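Product review: Kanum portfolio monitoring platform for private fund investors

Reviewed 3/6/26

Institutional investors with commitments to closed-end funds have long relied on spreadsheets to follow capital calls, distributions and quarterly valuations. Kanum is one of several products that offer to replace them. It is sold to pension schemes, endowments and family offices, and is supplied as a hosted service with an annual licence. Our assessment covers the standard edition, tested over one full quarterly reporting cycle with a portfolio of 100 fund positions across infrastructure, private credit, timber and secondaries.

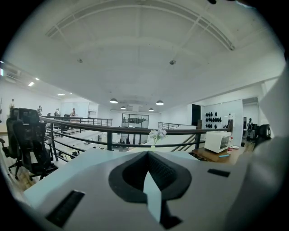
Upper level by the stair railing

Setting up

The portfolio was loaded from a single template supplied by Kanum. The template is strict about date formats and currency codes, and our first file was rejected on both counts. Once corrected, it was accepted without further difficulty. Historic cash flows, 2,000 entries in all, were imported in one batch. Of these, eight were flagged as possible duplicates. Each proved to be a genuine second drawdown on the same day, and the reviewer is able to clear such flags individually, with a note that remains on the record.

Users moving from Votano should be aware that its export files do not carry recallable distributions in a form that Kanum can read. These have to be entered by hand. The supplier states that a converter is planned for April, but we have not seen it and have given no credit for it.

Daily use

The main screen shows commitments, unfunded balances and net asset value by manager, vintage year or strategy. It is plain and quick to read. Filters may be saved and shared with colleagues, although a shared filter cannot be locked, so any user may alter it for everyone else. We would regard this as a weakness in a larger team.

Document handling is the strongest part of the product. Capital call notices are read automatically and matched to the correct fund, and some 665 documents were processed during the test. Errors were confined mainly to notices covering more than one parallel vehicle - a known difficulty with products of this type. Nothing is posted to the ledger until a user has approved it. 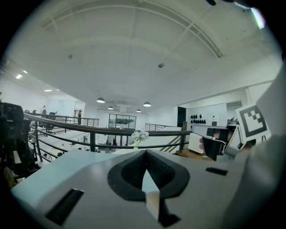
Forecasting and performance

Kanum provides a cash flow forecast for each fund and for the portfolio as a whole. The default curves are reasonable for buyout and credit funds. They are less suitable for timber, where income depends on harvest timing, and we replaced them with our own. This can be done fund by fund, but not for an entire strategy at once.

Internal rates of return agreed with our own calculations in every case tested. Public market equivalents are available only in the higher edition.

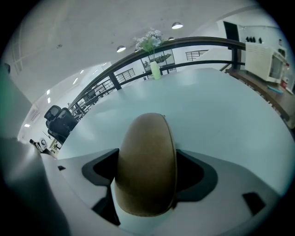
Subscription credit lines are treated less well. Returns can be shown with or without the effect of borrowing, but the manager must have supplied the dates on which the line was drawn, and many do not. Where dates are missing the system leaves the field blank without warning. The Onyeka package, which we reviewed under its previous licence terms, displays a clear notice in the same circumstances.

Support and cost

Queries were answered within one working day. The written guidance is thorough, though the section on currency hedging refers to menus that no longer exist. Pricing is by number of positions, and smaller investors may find the minimum charge hard to justify. Exit terms are fair: all data and documents are returned in open formats on request.

Assessment

Kanum is recommended for investors with an established private markets programme and a heavy flow of notices. Those with a handful of funds will probably find the Wungate ledger sufficient, provided that they do not require forecasting. Prospective buyers should ask for a trial using their own documents, including at least one notice from a parallel vehicle, before signing the licence.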